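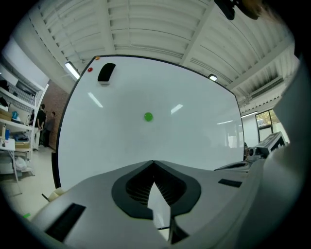
February, notebook, late afternoon

Right, where was I. Second week of playing through Clesberg for the reading group and I still haven't written a word about it, so this is me catching up before I forget what I thought.

For anyone flicking back through this book: Clesberg is the phone game Svenja brought to us, the one where you run the night desk at a residents' office and decide who gets let in. You read a file, you ask up to three questions, you stamp it. It's a puzzle game with a lot of talking in it. Some of the applicants are people and some are copies of people, and the game never puts a label on them. I went in thinking I'd be bored by the second evening and instead I missed my bus stop (twice!).

What I want out of it is a seminar session on personal identity that doesn't begin with me drawing a teleporter and everyone sighing. The first-years have all seen the teleporter. They've got their answer ready before I've finished the sentence. In Clesberg they'd have stamped a file on it by then, and I can ask them why.

Played so far: 40 files out of 89. Tùng has finished the whole thing and is being very smug about the ending, so I've asked him not to talk to me about anything past the ferry.

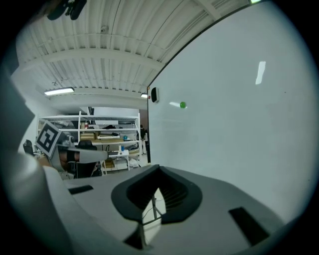
The file I keep going back to is number 9, Dosia. She turns up with two sets of papers. One set says she was born in Wellden and taught piano, the other says she was started up last spring from the recordings of a woman who taught piano in Wellden. She remembers the pupils. She's upset about one of them in particular, a boy who gave up just before his exam. You can ask her whether she's the teacher and she says "I don't know what you'd like me to say to that," and then you have to stamp something.

I let her in. Then I spent ages trying to work out whether I'd let her in as the teacher or as somebody new, and noticed that the game had asked me exactly that on the form and I'd skipped the box. You can skip it! There's no penalty at all that I've found. Tùng says he skipped it every time, all the way through, and he reckons most players will. Svenja filled it in every time and got cross with it, as the wording changes a bit from file to file (early on it's "same person: yes / no", later it's "continues from:" with a blank line). I hadn't spotted that, and now I want to go back and look at what the wording was for Dosia.

Things I don't like:

The Wallner chapter. Wallner is the supervisor, and for a stretch he tells you which files to refuse and the game docks your wages if you don't. It's fine as a bit about following orders, but it's a different topic and it muddles things. By the end of it I was making choices about rent and not about persons. I might tell the group to play up to Wallner and stop there.

The music. Just the one tune. Sound off.

The reading speed it assumes. Some of the files are long, more than 2000 words in one case, and there's a clock running in the corner. You can turn the clock off in the settings but it's buried. I need to put that on the handout in big letters, as at least a couple of people in the group will need it and shouldn't have to ask.

Argument with Tùng over tea, writing it down while I still have it. He says the game cheats, because you only ever see the applicants through their answers, so of course the copies seem like people: the writer wrote them all in the same way. I said that's how I meet everyone who emails me. He said yes but I could go and knock on their door. I said I never have. We left it there, and I don't think I won, really. I think his point is that the game quietly picks memory as the thing that matters and hides the body completely, and a student ought to be able to notice that. So that could be the last question of the session, if we get to it.
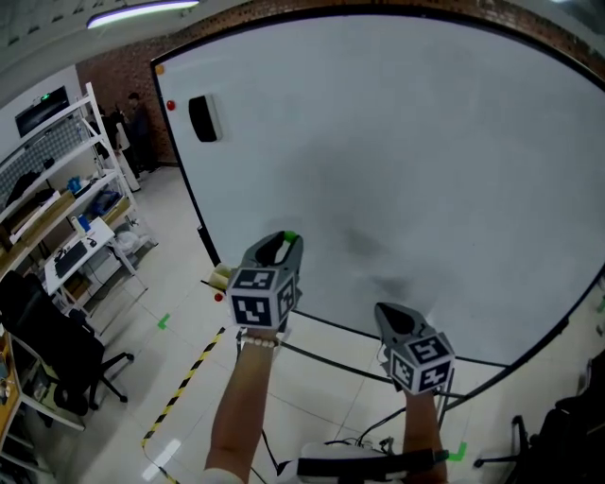

To do before the session

Replay file 9 and copy out the exact wording of the form, box included.

Ask Svenja for her list of where the wording changes. She says it's on the back of an envelope.

Pick a short reading to go with it. I had Locke on the prince and the cobbler down, but Svenja thinks it's too neat a match and they'll just map one on to the other. Maybe only the paragraph, read aloud at the end.

Check whether it runs on older phones. Mine gets warm.

Decide about pairs. I'd like them to play Dosia's file two to a phone so they have to agree on the stamp, but Tùng thinks one person will just hold the phone and the other will watch. Try it on the two of them first.

Finish the ferry bit tonight.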